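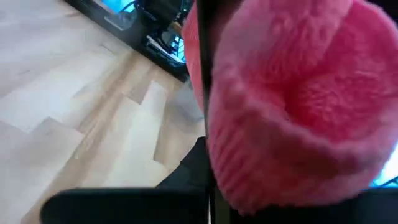

Against the Clean Demonstration

Opinion, by Etelka Vass
December 15, 2024

Most teams that gather manipulation examples throw away the worst of what they record. I think this is a mistake when the objects are soft, and I think the usual defense of it rests on a habit carried over from rigid parts.

The habit works as follows. An operator performs a task, a reviewer watches the recording, and the recording is kept if the motion was direct and the object ended up where it should. Anything with a second try, a pause, or a long stretch where the object blocks the camera gets a low grade. Low grades are dropped before training. With blocks and bottles the loss is small. A block has a pose, and a policy that has seen a few good approaches can usually find it again.

A plush item has no pose in that sense. It has a shape for the moment, and the shape changes when it is touched. From a wrist camera the problem is worse. Once the fabric is near the fingers, it takes up a large share of the view, and what remains is floor. Folds produce dark hollows that look like edges. The near surface goes slightly out of focus. The fabric may show on both sides of a finger or a bar, and the policy has to treat the two regions as one object or as two, with little to go on besides color and texture.

These are the views in which a policy most needs examples. They are also the views a reviewer is most inclined to reject.

At Rakska, where I worked on review rules until February, we kept a scoring sheet with seven items. Two of them concerned visibility. An episode lost points if the target could not be seen whole at the start of the grasp, and again if it covered more than half the view for longer than six seconds. Brijesh Joshi, who wrote the sheet, had good reasons at the time. The early sets were all hard plastic, and a covered view nearly always meant that the operator had driven the wrist into something.

We then applied the same sheet to soft goods. Of one batch of 108 episodes, almost half were dropped on visibility alone. The remainder looked excellent. They were short, the fabric sat well away from the fingers until the last moment, and the close views were few. The policy trained on them approached well and then closed its fingers in places that made no sense. It had hardly been shown what a fold looks like from up close.

Florencia Gaete put the dropped episodes back and changed nothing else. Grasp choice improved. I will not quote a rate, as the test was small and the objects were picked by hand. The direction was clear enough that we stopped using the two visibility items for fabric.

The objection I hear most often is that poor demonstrations teach poor behavior. Xóchitl Trujillo has argued this in print and in person, and her point is sound as far as it goes. A policy that copies actions will copy hesitation. If an operator hovers over a plush item for several seconds, the policy may learn to hover.

My answer is that two properties are being graded with one number. The quality of the action is one property. The difficulty of the view is another. A hesitant action over an easy view is worth little. A sound action over a hard view is worth a great deal, and the current practice scores it below a sound action over an easy view. Grade the two separately and the objection loses most of its force. Hesitation can be trimmed or given less weight. A view that was never kept cannot be recovered by any weighting scheme.

There is also a cost in how operators behave. Operators learn the sheet. Lorena Cisternas, who trained ours, noticed that people had begun to lay each item out flat before starting, with its openings turned down, so that the grasp would look tidy. They were paid per accepted episode, and they responded sensibly. The result was a set of objects in arrangements that seldom occur in a home. No filter applied later would have caught it, as each episode was fine by itself.

I would ask three things of anyone collecting data on soft objects. Record the starting arrangement as part of the episode, and check its spread across the whole set. Pay by the session. Keep rejected episodes on disk with the reason for rejection attached, at full resolution.

The last item meets the most resistance, on grounds of storage. Storage is cheap compared with operator time. At Rakska we could put the soft batch back only because the deletion job had been misconfigured and had not run. Two earlier batches were gone, and recording replacements took longer than the original sessions.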